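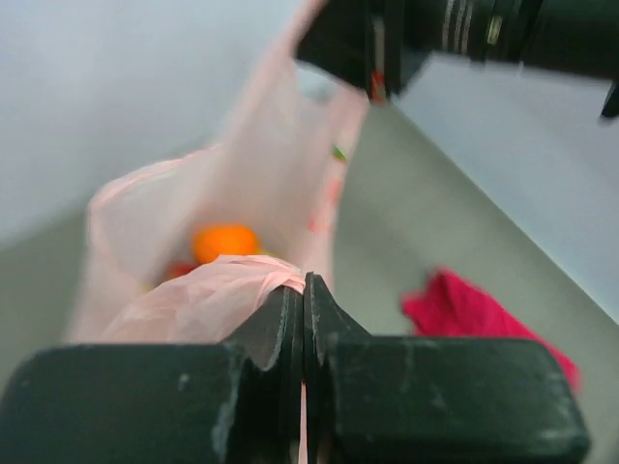 Color on the Rail, Color in the Bag
Gallery 8 of the Gorholm household series
Notes by Kwabena Gbeho
Posted 5/10/25

I love the ordinary end of a day's errands – the shopping has come in, clothes need a place to go, and every surface suddenly has color on it. Most home galleries wait until everything is put away. I like the part before that, when you've still got a bag in the way and a shirt you haven't decided about!

This gallery is a small one and it sticks to two subjects, groceries and clothes. The last one (Gallery 7, the shoe shelf) got so many kind messages that I've let myself write more under each heading this time. Skip straight to the pictures if you like, I won't mind at all.

Groceries, in pink

Thin, pale pink plastic, nearly white in the places where the light catches it, with an orange glowing away inside. I could look at that combination all afternoon. There's something red in there as well, half lost behind the folds, and a bit of yellowish green low down. Faint red printing runs up the side.

I have a real soft spot for see-through shopping bags. Paper ones stand up better and my big canvas one carries far more, but a translucent bag turns whatever you bought into blurry blobs of color, and fruit does this better than anything. Oranges are the best. Lemons come close. Potatoes, sadly, do nothing.

Ours get kept and used again until the handles give up. I twist them once around the middle and drop them in a drawer, and the drawer stopped closing some time ago. A reader of the Itenis page wrote in to suggest folding them into little triangles, the way you'd fold a flag, and I tried it for an entire evening. They look fantastic! I have made eleven and then gone back to twisting.

A few things I've picked up about bringing fruit home in a thin bag:
Heavy things go in first, and round things go on top of them.
Anything with a pointed corner gets its own bag, or goes in your coat pocket.
Set the bag down on its base and let go slowly, or the oranges will find the floor.
Empty it right away if there's anything soft in there. Pears bruise while you're answering the phone.

Clothes, with plenty of pattern

Zebra stripes on a coral-pink hanger, camouflage in black, orange, gray and white on a pale cream one, and some pink fabric down on the table. The rack is light wood with a thick round rod, and it has a shallow tray along the bottom. 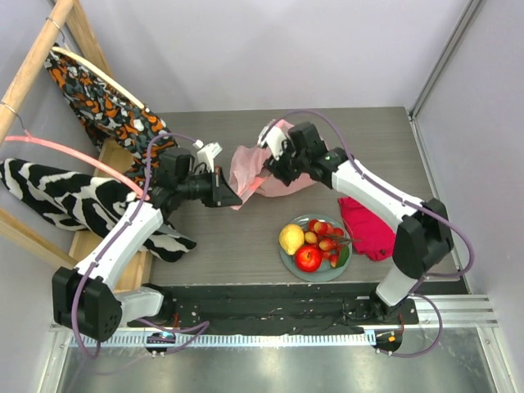 More about that rack

What a nice piece of furniture an open rack is. I grew up with a wardrobe that had two heavy doors and a smell of mothballs, and you could lose a sweater in there for a whole winter. With a rail you see what you own. You also see what you own too much of (patterned things, in my case, and I'm not sorry).

The tray at the bottom is the part I'd fight for. Look for a raised edge if you're shopping for one, even a low one. Folded things stay put on it, and so do shoes, scarves, and the belt that never has a home. The Aebischer shop on our street had a rack without any tray in the window all through October, very elegant, and all I could think of was where the socks would go.

I'm happy with wood for this. A round wooden rod is kind to hangers with thin metal hooks, you can slide them along with one finger, and the sound is lovely. Wipe it down with a dry cloth every so often. If hangers start to drag, a little candle wax rubbed along the top helps a lot, then buff it until it stops feeling sticky.

Mixing hangers

People do ask me about this! Yes, I mix them. Matching hangers look very calm, and I've admired them in other people's homes, but a cream one next to a coral one cheers me up before breakfast. There's a practical side too, if you want one: give each person in the house a hanger color and sorting the laundry goes twice as fast. We did it for a year at my sister's place and the arguments about who owned the gray T-shirts stopped completely.

Curved hangers are better for knits and anything with a soft shoulder. Straight thin ones leave those funny little points, and you walk around all day looking as though you've got wings coming in.

For loud patterns I leave a gap on each side. Zebra and camouflage together are a lot, and I mean that as praise. Give them some air and each gets to show off.

The table beside it

A gray wood-grain top is a good friend to bright clothes. Pink looks pinker against it, and a plain surface next to the rail gives you somewhere to spread a thing out, do up a button, smooth a collar, and turn it the right way before it goes up. I used to do all that on the bed and then have to clear the bed at midnight. Never again!

If you've only got room for a narrow table, take it. You need enough width for one shirt with its sleeves folded in.

Coming next

Gallery 9 will be towels, and I've been looking forward to it for ages. Gallery 10 is open, so write to me through the Itenis page if you have a shelf, a drawer, or a hook you're fond of. Prints from the earlier galleries can be ordered there too. The teapot print is number 3220 and the shoe shelf is 3483, and please put the number in your message – I mixed up two orders last time and somebody who wanted teapots got a very large picture of boots. She kept it, and it's hanging in her hallway.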